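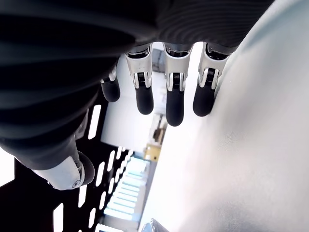
腕部相机,四指下垂,拇指在左下方,右侧为灰色光滑表面。

2025年12月16日
Toltach 五指手试用记录(二)

接上次。样机是 Plarero 寄来的试用套件,箱内有手本体、法兰转接板、控制盒、两根线缆,腕部相机另装一个小盒。试用期 60 天,到期要么退,要么转采购。Consuelo Sarmiento 要求月底前给出意见,先把这几天的东西记下来,报告以后再整理。

安装
转接板孔位和我们的法兰对得上,定位销偏紧,用橡胶锤轻敲才进去。说明书上写先锁螺钉再插航空插头,照做之后插头很难够到,后来拆下来反过来装,顺多了。建议下次装的人直接先插线。线缆出口朝拇指一侧,腕部转到极限时会拉紧,目前用扎带留了一段余量,不算正式方案。

护套
手体外面这层黑色带棱的护套,比预想的硬。弯折时棱条会互相顶住,手腕俯仰到大角度时能感觉到阻力,电流曲线上也有一个小台阶。不影响抓取,但做力控时要把这部分扣掉。问过 Plarero,答复是用一段时间会变软,没有给数据。护套可以拆,拆一次很费时间,没有必要不要动。

手指
银色关节配黑色圆头指尖,关节处的小弹簧露在外面。好处是检查方便,坏处是容易进灰和线头。今天开工前用气枪吹过一遍,以后列入每日点检。指尖是压入式的,徒手可以拔下来,备件袋里有 2 个。指尖表面抓纸箱没有问题,抓光滑外壳时如果只用两指对捏,要把力调高一档,否则会慢慢往下滑。

今天的内容
1. 空载开合 1,000 次,用厂家自带的循环脚本。中途没有报错,结束后重新回零,各指零位偏差都在说明书允许范围内。
2. 贴近光滑平面的接近动作,手指朝下,慢速。主要看最外侧手指靠近表面时控制器能不能及时停。阈值按默认值时停得偏晚,调低以后正常,但阈值太低又会被护套的阻力误触发。最后取了中间值,参数存在 Gillitz 目录下,文件名带日期。
3. 腕部相机标定。自动标定跑了两遍,第一遍失败,提示角点不足。把标定板挪近,第二遍通过。

相机视角
安装位置决定了手本身占掉画面上方很大一块,护套的棱也在里面。四根手指的指尖都能看到,拇指也能看到,做对指动作时判断位置够用。问题是背景太亮,白墙和黑色孔板透过来的光会把自动曝光带偏,指尖发黑,细节少。改成手动曝光后好一些。Filip 建议在软件里把护套区域遮掉再做识别,试了一下,误检明显少了,遮罩文件一并放进目录。

软件
控制盒自带网页界面,够简单,但日志只能按整段下载,不能选时间。ROS 驱动能编译,文档里有一处话题名写错,已发邮件给 Plarero。固件没有升级,现在的版本稳定,等试用做完再说。

待问厂家
护套单独购买的价格和货期。
外露弹簧有没有防尘件可选。
线缆能不能换成出口朝后的型号。
七月那版说明书和现在箱里这版的力矩表不一致,以哪个为准。

初步看法
硬件做工可以,装上就能用,适合做抓取类的演示和算法验证。上线用还差一点,主要卡在走线和防尘。报价里的标定服务我们用不着,自己跑一遍就行,让采购谈的时候把这一项去掉。

下次
带载保持测试,先用轻的工件。发热情况要记,今天没接温度探头。手指收拢状态下再跑一次相机标定,看结果是否一致。控制盒的电源今天借用隔壁工位的,用完要还,自己的那个还在等保险管。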